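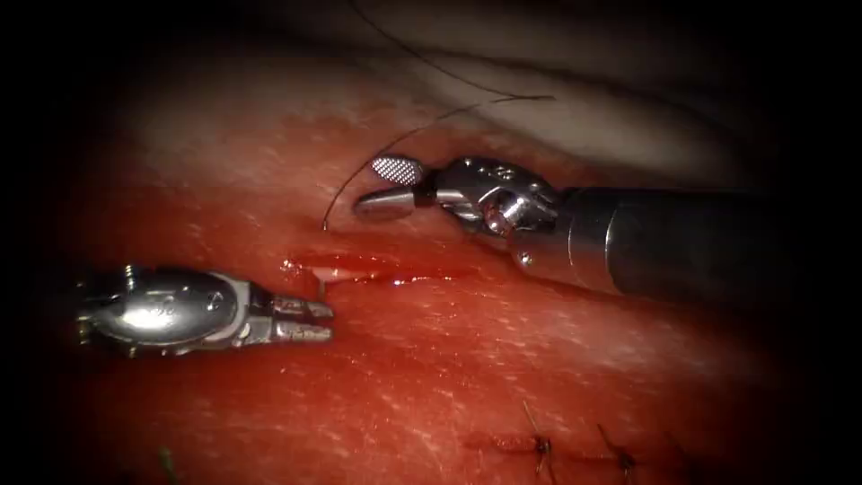

November, late. Second evening of the sleep course at Londby and I am no more convinced than I was after the first. Dennis Mfaume had us lie on mats for 45 minutes and "let the day drain out through the heels." Mine stayed where it was. Isla Galbraith swears she slept nine hours straight after last week's session, but Isla slept nine hours before the course too. I've shared a tent with her.

The handout says to stop all screens at 10 and drink Vindumel, a powder that tastes like warm chalk with honey waved over it. They sell it at the door, of course. I asked what was in it and got a long answer about balance. I bought a tin anyway, so who's the fool.

Tried it tonight. Lay down, did the breathing, counted backward from 300 and got all the way to zero – wide awake, and a bit proud of the subtraction. Then I remembered the Coşkun invoice and that was that.

Mom never slept either. She ironed. I think she liked having the kitchen to herself, though she'd have called it a curse if you asked.

Ho-yin says give it four weeks before judging. People always say four weeks, about everything. I'll go again because I paid up front – and the mats are fairly comfortable. Must call Siu-fong about the gutter. Radiator is knocking again.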